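Larnix Hand Tool, Operator Guide
Section 4: Good practice when recording on fabric surfaces

This website uses cookies to remember your language and your last opened page. Accept all / Settings

4.1 Purpose of this section

The rules in this section apply to every operator who records with the hand-held gripper on a bed, a sofa, a blanket or any other soft surface. They were first written for the Fenbridge recordings and are now in use also at the Brolotville site. If your site has its own safety rules, and these are more strict, follow the site rules.

Read Section 3 (Checking the fingers) before you start. The steps below suppose that the tool has already passed this check on the same day.

4.2 Prepare the place

1. Ask the person responsible for the room for permission, and write the permission in the session sheet.
2. Remove papers, screens, photographs and anything else that shows a name or an address. Look also at the walls and the windows.
3. Leave the fabric as it is used in normal life. Do not iron it or pull it flat. Folds are allowed and the recordings need them.
4. Close the curtain if direct sun falls on the lens. Light from the side is accepted.
5. Select one object for the task. Other things may stay on the surface, but keep them behind the object or at the side, out of the path of the fingers.

CAUTION: Do not use objects with a sharp edge, open liquids, medicine, or any object heavier than 800 g. The pads can lose a heavy object without warning.

4.3 Approach and grasp

1. Hold the tool with the fingers open and pointing away from your body.
2. Move toward the object slowly, from the near side. The two pads must come to the object with a gap between them.
3. Stop in front of the near edge. Count to two. This pause is needed by the person who marks the start of the grasp later.
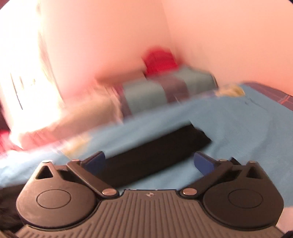

Figure 4-1. Open fingers at the near edge of a flat object on folded fabric.

4. Check that no fold of the fabric is standing between the pads. If there is one, go back, choose another angle and begin again from step 2.
5. Close the fingers with even pressure. Do not push the tool down into the fabric to get below the object.
6. Lift straight up, hold, and put the object down in a free place on the same surface.
7. Open the fingers fully before you move the tool away.

NOTE: A flat object which lies diagonally is more difficult than a straight one. You may turn your wrist, but you may not turn the object with your free hand. If you touched the object with the free hand, the attempt must be marked "assisted" -- also when the touch was very short.

NOTE: A failed grasp is a valid recording. Keep it. Operators who delete their failed attempts give us a wrong picture of the task, and the whole session can be refused for this.

CAUTION: Keep loose sleeves, cords and hair away from the finger joints. Never put your own finger between the pads to test the pressure.

4.4 Speed and length of work

Fast movement makes the picture blurred, mostly for things which are far from the middle. Move at the speed you would use to carry a full cup. When you walk from one place to another, pause the recording.

One session has a maximum of 40 attempts. After this, rest the hand before the next session, even if you do not feel tired. Pain in the wrist or the thumb must be reported on the same day with form 23.

4.5 After the session

1. Write the number of attempts, the kind of surface and the kind of object in the session sheet.
2. Clean the pads with a dry cloth. Threads from fabric collect near the finger joints -- remove them with a soft brush, not with a needle.
3. If a person, a face or private information came into view, write error code 1366 in the sheet and do not upload. The Pangilinan office will decide if the recording can be kept.

For storage and transport of the tool, see Section 5.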